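Filed under: Home Office, Paperwork, Investing Basics

Keeping brokerage paperwork in order at home

If you own shares in a handful of companies, the mail and the downloads pile up faster than the dividends do. These habits keep mine under control.

Give each account its own folder, and label it with the broker and the last four digits only. A full account number has no business on a folder tab.

Write down every purchase on the day it settles: name of the stock, number of shares, price per share, fee. A line in a notebook will do. Mine read "Tridex, 100 shares, 95 dollars" last time. You will want those numbers when you sell.

Reinvested dividends count as purchases. People forget them and end up paying tax twice on the same money. I hold Hinrichs through a reinvestment plan and keep a separate sheet for it.

Monthly statements can go once the annual one arrives and the totals match. Check before you shred. Trade confirmations stay until you have sold the shares and filed the return for that year, and after that they go with the tax papers.

Put proxy forms where you will see them. They have a deadline, and a form that goes in the drawer is a vote not cast.

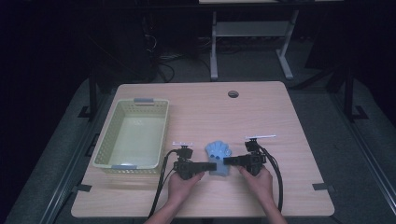
Edeltraud Rothe

Pick one evening a month for filing. I use the first Friday, after supper, with the phone in another room. Open everything, flatten it, throw out the envelopes and the fund advertising, then sort by account.

For paper you plan to keep for years, skip staples and rubber bands. Rubber dries out and sticks to the page.

Save downloads with the year first, then the month, then the company, so they sort themselves. Keep a second copy on a drive that is not plugged in all the time.

January is the month to start new folders. Leave a spare one for late tax forms, and don't file your return until the corrected ones have had time to come in.

Contact | Copyright Wutell Household Pages | Back to top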